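Home | Guides | Floor Care | Contact

26 December 2023

Section 5: Clearing the floor before you vacuum

Okay, floor time! I know you want to plug the thing in and go, but do the pickup first. Bags are the worst of it. I've fished enough chewed plastic out of a brush roll to last me a lifetime.

1. Walk the carpet once and pick up anything bigger than your thumb.

2. Check next to the chairs (I always forget the chairs). 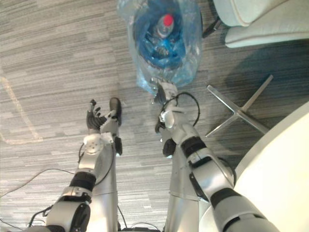

3. Bags with something in them get opened and emptied before they go anywhere. Bottles come out, cap on tight, and stand on the table until you're done.

Note: set the brush height to 14 for low carpet. I left mine on 11 for months and wondered why it dragged. 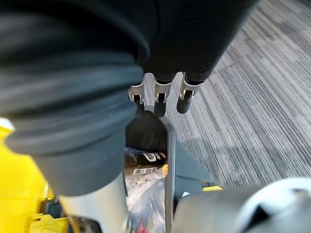

4. Pick one bin for the room and stick with it. I like a loud color I can spot from the doorway, and a yellow plastic one on the gray striped carpet does the job nicely. Keep it close to where you're picking up, so you aren't crossing the room with every little scrap.

5. Shake out each empty bag, squeeze the air out and tie it in a loose knot.

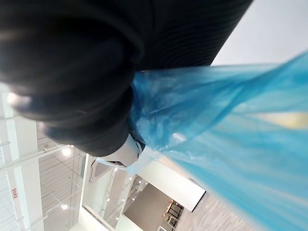 Ludmila Štefanec
Floor care guides, Prirnau

Caution: thin bags like the see-through blue kind slide around when they're flat, so don't leave one where people walk. Keep them away from small kids and pets too.

6. Now plug in, start at the far wall and work back toward the door. Hose problems are in the next section.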